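2/20/20

Kodel workshop, bench two. Carried on with the grey tourer that came in from Bredora as a part exchange. Wants to be fit for sale, so this is the full going-over and not the quick one. Writing it up as I go because the job will be handed across when I'm back on the scooters.

Started with the front end. Forks wiped down and pumped a few times on the brake. Left leg clean. Right leg left a thin ring of oil on the stanchion, so the seal is weeping. Went over the chrome with a fingernail and found one small nick above the normal travel, not in the path of the seal. Dressed it anyway with fine paper and oil. Seals ordered as a pair, dust seals as well. The old dust seal on the right had gone hard and was holding grit.

Head bearings: a slight notch at dead centre with the front wheel off the ground. Backed the adjuster off a touch and it was still there. It's in the races and adjustment won't cure it. Added bearings to the order while the front is going to be apart.

Front brake. Pads have life in them but the left caliper was dragging. One piston very slow to go back. Cleaned both pistons with a soft toothbrush and brake cleaner, worked them in and out, red grease on the seals. Wheel now spins freely. Fluid was the colour of tea, flushed through until it ran clear. Discs measured and within limits, light scoring on the left. Leave them.

Rear brake fine. Rear pads down to the wear line, new ones fitted from the Meijer shelf. Note for whoever does the stock: that was the last set.

Chain and sprockets. Chain has a tight spot, obvious when you turn the wheel by hand. Slack varies a lot over one turn. Rear sprocket teeth just starting to hook. Sales would like to leave it. I don't think we should send it out like that, and have written it on the job card as needed and not advisory. Chain kit on order from Gikholm, same as we used on the last one of these. Their soft-link rivets want a proper press, so use the big tool and not the folding one.

Engine. Started on the second press from cold, ticked over high then settled. Slight rattle at the top left for the first few seconds, gone after that. Normal for this engine in my view, but I've written it down so it can be compared on the next cold start. Oil changed, new filter, new sump washer. Old oil dark but no metal on the plug beyond the usual fuzz. The filter had been put on by a gorilla and needed the chain wrench.

Air filter dirty, with a few leaves in the box. Replaced. Plugs all an even light brown, gaps good, put back with a smear of copper grease. Mileage suggests they've been done once already.

Coolant looked fine but there's no record of it in the service book. Changed it. Last stamp in the book is August and only says "minor service". After that there's one loose receipt for a rear tyre and nothing else.

Charging. This took most of the afternoon. Battery had gone flat twice on the forecourt according to the card. Battery charged overnight and load tested this morning: holds up well. So the battery is not the fault, or not yet.

Checked for a drain with everything switched off. Meter in line on the negative side. Reading was well over what it ought to be — the clock and alarm alone don't take that much. Pulled fuses one at a time. The reading dropped when the accessory fuse came out. Traced that to a heated grip controller tapped in behind the headlamp, on a feed that is live all the time. Somebody had used the squeeze-on connectors and one had cut through a few strands. Controller was still lit inside the fairing where you can't see it.

Took the controller off the permanent feed and moved it to the switched side through a small relay. Soldered, heat shrink, loom tape over. Retested and the drain is back to what I'd expect. Cut out the damaged bit of wire and let in a new piece of the same gauge. I'd like us to stop buying the squeeze-on connectors for our own jobs as well. There is a bag of them in the drawer and they keep getting used.

Charging voltage at tickover and at higher revs both good. Regulator plug had some green on one pin. Cleaned, contact spray, back together with dielectric grease. The plug sits right in the spray from the rear wheel on this model, so look at it at every service.
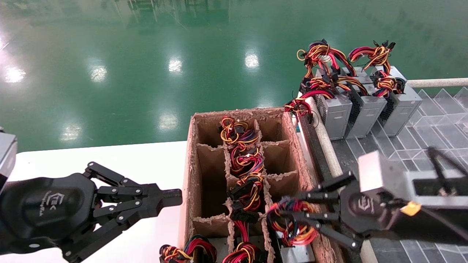
Is the stator worth changing while the left cover is off for the gasket?
Leave it alone, as all three phases read the same and none of them shows a path to earth.

Gasket on that cover is only misting, by the way. New one fitted dry, bolts done up in a cross pattern. Two of the bolts had been swapped round, long one in a short hole, and it had bottomed before clamping anything. That was probably the cause of the misting. Positions are now marked on the card holder on the bench.

Tyres. Front legal but squared off and getting old going by the date code. Rear good. Sales to decide on the front. I've put down a recommendation to replace.

Bodywork. Scuff on the right pannier lid, touches out with polish mostly. One fairing screw missing behind the screen, replaced from the mixed tin, not a perfect match for the head. Order the right one.

Still to do:

Fork seals and head bearings when the parts come.
Chain kit, then set the slack on the tight side of the turn and recheck.
Cold start again and listen for the rattle.
Road test, the long loop with the hill.
Recheck the battery after two nights standing, alarm set.
Torque check on the front spindle and pinch bolts after the road test.
Ask Bredora if they have the second key. Only one came with it and the alarm fob is on that.

Bike is off the ramp and on the paddock stand by the back wall. Front wheel is in, calipers on but bolts only nipped up as it all has to come apart again. Tag on the bars says do not move under power — leave the tag there.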